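Chapter 6
Planning and Paying for a Robot Cell

In the last chapter we spent a good deal of time on what an arm can reach and how much it can lift, and I hope you came away feeling that choosing an arm is a manageable business. It is! The part that keeps people up at night comes a little later, when somebody in the front office asks what the whole thing is going to cost, and you have to put a number on a sheet of paper and sign your name under it.

I learned this the slow way. My first purchase, years ago at a small packaging firm called Kudine, was an arm I was terribly proud of. I had compared payloads, I had compared warranties, I had haggled over the freight. The arm arrived on a Monday in March and was bolted down by lunch, and then it sat there with nothing on the end of its wrist for the better part of the spring, while I went back to the front office again and again for the things I had left off my list. Grippers, for one. A stand. Cable guides. Trays for the parts to land in, boards for the parts to sit on, and a great many hours of somebody's time to try it all out. My manager in those days, Mirjam Bachmann, was kinder about it than she had to be, and she gave me a habit I still use: write the budget starting from the part and work backward to the arm.

That habit is the backbone of this chapter. We will start with the thing being moved, whatever it may be in your shop, and ask what has to touch it, what has to hold it still, and where it has to end up. Only after that do we look at the price of the machine doing the moving. You may find (students often do, and they are always a bit surprised) that the arm is a smaller slice of the total than they had imagined, and that the plain-looking items around it deserve more of your attention than they usually get.

Words You Will Need

Tooling means anything the robot holds or wears to do its job. Fixtures are the things that stay put and keep the work where it belongs. Consumables wear out or get used up and must be bought again. Integration is the labor of making all of these behave together, and it is the line most often guessed at. Keep a separate column for each one, even if a column stays blank for a while. A blank column will nag at you, and that is a useful thing for it to do.

A Bench Trial Before the Big Order

Suppose your plant needs to clear small loose parts off a surface and into a bin. You could ask a supplier such as Hofstetter or Eltico for a finished cell, and you would get a handsome quotation. Before you do, I would urge you to set aside a modest sum for a trial on a tabletop. A simple pusher that the gripper can hold, a flat board, a pair of rails to guide the parts toward an opening, a tray to catch them: these are cheap things, and they let you ask expensive questions early. How wide should the opening be? Do the parts jam against one another? Does the tool need to be wider, or would a narrower one do? 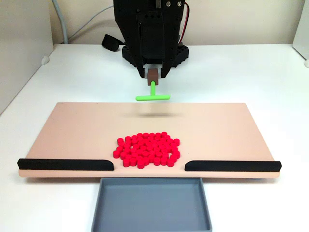
Figure 6.2. Bench trial for clearing small parts. The gripper holds a green T-shaped pusher above the board; the two black rails leave an opening in front of the red pucks, with a gray tray beyond it.

Try making a shopping list from Figure 6.2 before you read on. Put each item under tooling, fixtures or integration, and be generous with the last of these, for even a small setup has cables to route and motions to program. Sewwandi Jayawardena, who teaches the evening section of this course, has her students price their lists twice, once for the trial and once for a cell meant to run every day, and the second list is always the longer one. Guards appear on it, and spare fingers, and training for the night shift.

We will do the same in Section 6.1, using a worked budget from the Hovix line, and we will begin with the tooling column.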